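Kirus support — Ticket 613
Subject: Booking calendar shows appointments an hour late
Opened: October 7, 2019
Site: Fagerlund, Braltbridge office
Status: Open, monitoring

Bookings made before the daylight saving change now show one hour late in the shared calendar. Bookings made since the change show the right time. Front desk has 13 clients with the wrong time on their reminder texts. We've been ringing them one by one.

Version is Kirus 3.11. Server clock is correct, checked against two phones. The desktop app and the web view both show the wrong time, so it isn't one computer.

Tried so far:

Signed everyone out and back in. No change.

Cleared the browser cache on the front desk machine. No change.

Deleted one booking and re-entered it by hand. That one is right now, but the client was sent a second confirmation and rang to ask if she'd been booked twice. I'd rather not do that for the rest.

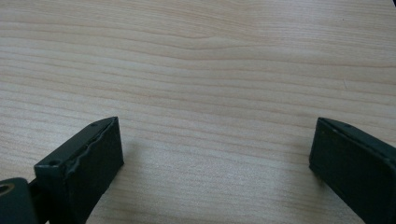

Next I opened the time zone setting under Organisation. It was set to a fixed offset, UTC+10, with the daylight saving box unticked. Somebody probably changed it in July when we moved over from Jollura, as the import wouldn't run otherwise. I picked the named zone from the list and saved. New bookings stayed right, old ones didn't move.

Exported the affected week to a spreadsheet. The start times in the export are correct — it's only the display and the reminders that are out. I take that to mean the records themselves are fine and something is adding the hour on the way out.

I've turned off automatic reminders until this is sorted. Can you tell me whether there's a way to refresh the old bookings in bulk without sending confirmations? 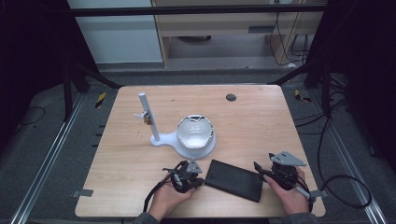
Junhao Cai: There is. Go to Tools, then Maintenance, then Rebuild calendar index, and untick Notify clients before you start. Imported bookings keep a cached display time and it doesn't update when the zone is changed. Run it after hours, as the calendar is read-only while it works. Please leave reminders off until you've checked a few by eye.

Update from site: Rebuild finished in 11 minutes. Old bookings now show the correct time in the app and the web view. No confirmations went out. One recurring booking for Leif Sundqvist is still an hour late from its second visit onward. Reminders are still off. Log file attached.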